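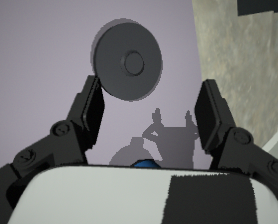

Fagerlund Hall in Trevley is opening its doors in September for Everyday Shapes, a free show of household design, and we can't wait to welcome you! The show fills the hall with 178 things people use at home, from egg cups to door handles. Curator Agnes Eide loves simple forms – even a plain charcoal disc with a small raised hub at its center is worth a second look, she says.

"We use these things half asleep every morning," said Eide. "I want people to stop and enjoy them."

Most of the show was lent by 34 families in Trevley and Edcombe.

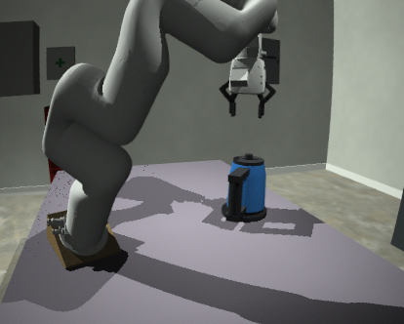
Drawing Sessions for All Ages

Illustrator Leif Ljungberg will lead drawing sessions each afternoon at 2 p.m. Paper and pencils are provided, and beginners are very welcome. 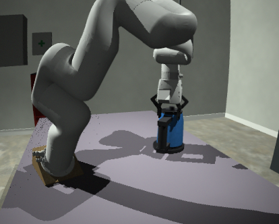
Do I need to book a drawing session?
Places are first come, first served, so just turn up a few minutes early. 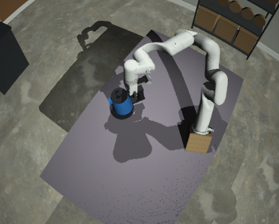 Color gets its own room this year, put together by Borghild Öberg, who has been collecting enamel and tinware for most of her life. She'll talk about why kitchens went bright, and how a blue kettle with black parts can change the feel of a whole counter. Her talk starts at 6 p.m. on opening night, with coffee and cardamom buns to follow.

Press contact: Joar Tangen, Fagerlund Hall, Trevley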